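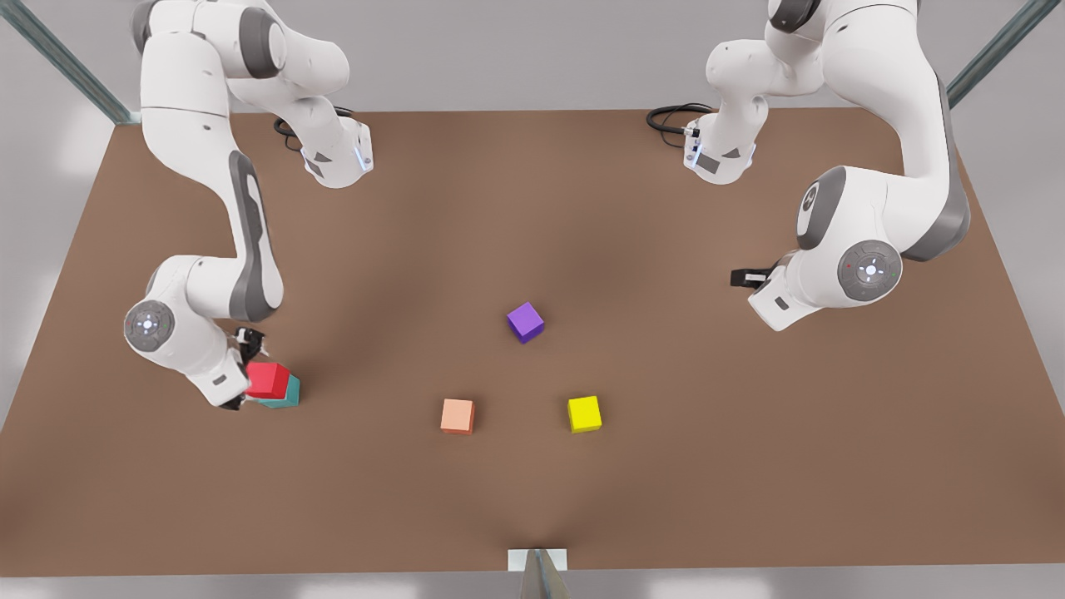
Mosura library to lend board games from June

2 min read

Mosura Library will start lending board games and puzzles next June, after the council agreed to a trial at its October meeting.

The collection will open with 194 titles, most of them donated by residents over the past year. Members will be able to borrow two games at a time for three weeks, the same loan period as books. There is no extra charge, but a game returned with missing pieces may attract a fee of up to $20.

The council has set aside $500 for storage boxes, labels and replacement dice. Games will be kept on the shelves beside the large print section, sorted by age group and number of players.

Tandlow Library has run a similar service for two years. More than 80 households there borrowed a game last winter, according to a report tabled at the meeting. Co-operative games and word games were the most popular, and jigsaws had the longest waiting list.

Mosura members can reserve titles online or at the front desk. Games borrowed in Mosura can be returned at the Mora branch, but not through the after-hours chute at either building.

Donations are still being accepted at the desk during opening hours. The library is not taking electronic games or anything that needs a mains plug. The trial will be reviewed after 12 months.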